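So I finally made it out to the open day at Herlow, the new strength gym on the Nurasgate side of town, and wow, what a place! Tania Debnath runs the floor there and walked me through the whole thing (she talks even faster than I do). They have 13 racks, and I got 2 sets of squats in before the crowd showed up.
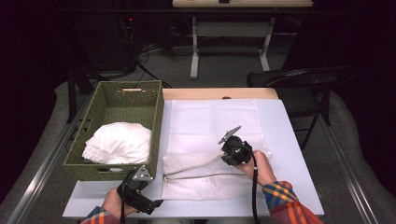 The Roussel leg press was my favorite - super smooth, no wobble at the bottom. It sells for $2,599, so no, I'm not getting one for the garage. Around 800 people came through by late afternoon, and the line for the rower was nuts. I'm going back in November for the deadlift clinic.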